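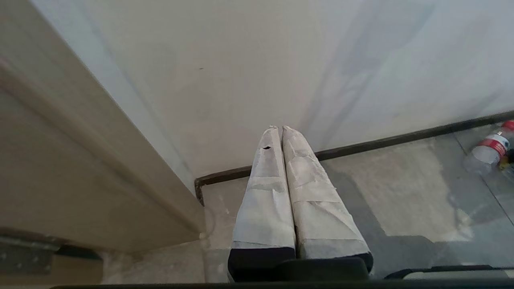 Wrist view at the door, fingers wrapped.

Wrapped fingertips in door episodes — re-record?

We are collecting teleoperated examples of door opening and bottle pickup. Both fingers are wrapped in off-white tape or fabric, and the wrist camera looks over them at a white wall. Contrast at the tips is poor, and one tip now has a dark spot in its wrapping. I have 200 episodes like this. Should I rewrap and start over, or keep going? The policy will run on the same gripper.

Flandura

Keep them. If you deploy with the same wrapping, the low contrast is part of your input distribution. Log the wrap condition per episode and rewrap on a fixed schedule, then hold out 2 wraps for validation. Our set has over 700 episodes across 5 wraps, and mixing them worked better than training on one clean wrap. Check exposure too. With that much wall in view, auto exposure can drift as the arm moves, so lock it before each session.

Riro

Use black tape.

Petridis

Black tape would make the tips merge with the gripper base, and it splits your dataset in two. I would stay with white and vary the background. Move the bottle between episodes as well, or the policy may learn to use it as a landmark for the door.

Nament

Related
Locking exposure on wrist cameras
How many door angles per task?
Discarding failed grasps before training
Episode metadata: which fields to keep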